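Astuces de cuisine : partager le plan de travail avec un bras robotisé

Quand la direction de Kondport nous a annoncé qu'un bras automatisé allait arriver dans la cuisine du personnel, j'ai d'abord pensé à mes épices (on ne se refait pas !). Je prépare les repas de l'équipe depuis 9 ans, je sais où est chaque bocal les yeux fermés, et voilà qu'il fallait apprendre à cuisiner à côté d'un collègue qui ne goûte rien et qui ne dit jamais bonjour. Plusieurs lectrices m'ont demandé comment on s'organise, alors je vous livre mes petits trucs, en vrac, comme ils me viennent.
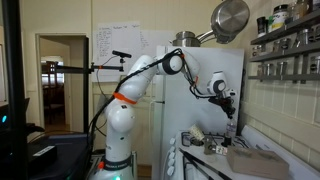 Kanokwan Tanasarn

Premier conseil, et c'est celui que je répète à tous les nouveaux : on range la cuisinière avant de lancer le bras. Chez nous, un gobelet en papier, un carton, une bouteille d'eau, tout finit par se retrouver posé sur les grilles si on n'y prend pas garde. Avant, je poussais ça du coude en remuant ma sauce. Maintenant je fais le tour des brûleurs, gaz coupé, et je ne laisse que ce qui sert à l'exercice en cours.

Deuxième chose, le papier. Oui, le bon vieux papier scotché au mur ! On a essayé une application de planning, Plarketti, très jolie, mais allez donc toucher un écran avec de la farine plein les doigts. Nous sommes revenus aux listes écrites à la main, à hauteur des yeux, avec un feutre épais. Celui qui modifie une tâche du bras raye l'ancienne ligne et met ses initiales à côté. En mars, Jamshid Moradi (c'est lui qui règle la machine, un ange de patience) a même pris l'habitude d'y noter les mots que j'emploie, moi, pour parler des gestes. « Poser doucement », pour un programmeur, ça ne veut rien dire, il a fallu qu'on se mette d'accord.

Pour les câbles, pareil, un peu de bon sens : on ne suspend ni torchon ni manique au bras, même à l'arrêt. Je l'ai fait une fois, je me suis fait gronder, et Jamshid avait raison. J'ai mis un crochet près de la porte et la question est réglée.

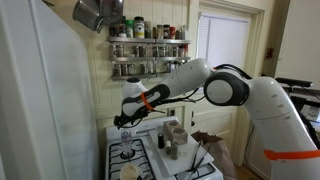

Et puis il y a les petits objets, mon cauchemar. J'ai pris l'habitude de tout regrouper sur un seul support clair, du côté droit de la cuisinière, pinces comprises. On voit tout de suite ce qui manque, et le soir on soulève le tout d'un coup pour nettoyer dessous. Pour l'émail blanc, de l'eau tiède, un peu de bicarbonate, une éponge douce, et on essuie sans attendre. Surtout pas de poudre abrasive !

Vous me demandez aussi si ça m'a pris mon travail. Pas pour l'instant. Mes journées ont changé, ça oui : je passe moins de temps à porter et plus de temps à préparer, à vérifier, à expliquer. Les premières semaines m'ont fatiguée d'une drôle de façon, à force de surveiller au lieu de faire. Nous avons obtenu 2 pauses de plus pendant la mise en route, et je conseille à toutes les équipes de le demander dès le départ, par écrit. Demandez aussi qui a le droit d'arrêter la machine. Chez nous c'est tout le monde, y compris la stagiaire.

Dernier truc pour les bocaux d'épices : étiquette sur le devant ET sur le couvercle, avec la date d'ouverture. Je m'y suis mise le jour où j'ai confondu le cumin et la cannelle dans une compote, et le bras n'y était pour rien.

La prochaine fois, je vous parlerai du détartrage des bouilloires, j'ai reçu plein de questions là-dessus.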